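Come and do chores with us (and argue about whether a machine could do them)

I run the household tasks group at Jaswood, a small outfit that spends its days finding out how close machines are to doing the boring jobs around a house or at the back of a shop. My short answer is "not very," but ask Kirsty Kershaw across the desk and you'll get a much sunnier one. We need people to help us settle it!

What we're after is 30 folks who tidy, stack, sort and put things away, either at home or for a living. No tech background, please don't worry about that. If you've worked a stockroom or raised kids you probably know more about picking things up than I do, and I've been at this for six years.

You'd come in for 6 sessions, each an hour and a half, between now and June. In the first couple you just do the chores yourself while we take notes (yes, it feels silly for ten minutes, then it doesn't). After that you watch simulated runs of the same kind of job and tell us where you'd have grabbed differently, or where you'd have given up and used your other hand. I love these sessions. Last round a retired baker had me rethinking how we score a grip, and we ended up rewriting half the form.

Pay is $32 an hour, plus parking. Coffee's free and pretty decent. You need to be 18 or over and okay with sitting at a screen for part of the time.

We're in Room 561 of the Carroll building, elevator on the left as you come in. To sign up, call the front desk and ask for Oisín Mulcahy, or stop by and leave your name with him. Tell him which chore you hate most, I read every one of those. Sign-up closes November 11, 2018.
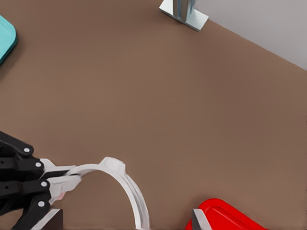

Oh, and if you took part last time you're welcome back, just mention it to Oisín so he can put you in a different group.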